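자주 묻는 질문: Girnitus 암호 퍼즐 대회

문제는 어떤 분야에서 나오나요?
정수론과 고전 암호입니다. 나머지 연산, 소인수분해, 치환 암호를 알면 대부분 풀 수 있습니다. 문제는 모두 8개이고 뒤로 갈수록 배점이 큽니다.

프로그램을 써도 되나요?
됩니다. 언어 제한은 없습니다. 다만 5번까지는 종이와 연필로도 풀리도록 출제합니다.

1597 같은 수가 문제에 자주 보이는데 의미가 있나요?
17번째 피보나치 수이면서 소수라서 법으로 쓰기 편합니다. 숨은 힌트는 아닙니다.

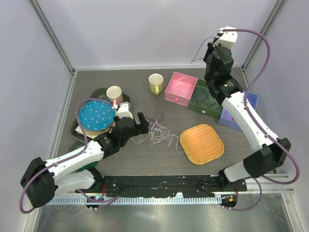
공개키와 개인키의 차이를 모르는데 참가할 수 있나요?
참가할 수 있습니다. 공개키는 누구나 볼 수 있는 잠그는 열쇠이고, 개인키는 받는 사람만 가진 푸는 열쇠입니다. 연습 문제 2번의 치환 암호는 물건 이름을 평문으로 씁니다. 사진 속 분홍색 머그라면 PINK MUG를 띄어쓰기 없이 PINKMUG로 적고 글자마다 세 칸씩 밀어 SLQNPXJ로 만듭니다. 답안도 같은 방식으로 띄어쓰기를 빼고 대문자로 제출하세요.

팀으로 나갈 수 있나요?
한 팀은 세 명까지입니다. 팀 이름은 접수 후 바꿀 수 없습니다.

답안은 몇 번까지 낼 수 있나요?
문제당 19번입니다. 형식이 틀려 반려된 답안은 횟수에 넣지 않습니다.

지난 대회에는 몇 팀이 참가했나요?
약 260팀입니다. 지난 문제와 풀이는 Titstead 자료실에 있습니다.

풀이에 오류가 있으면 어디로 알리나요?
출제 담당 Raili Rautiainen 앞으로 문의 양식을 보내 주세요. 문제 번호와 틀린 줄을 함께 적어 주시면 됩니다. 정정된 풀이는 10월에 한꺼번에 올립니다.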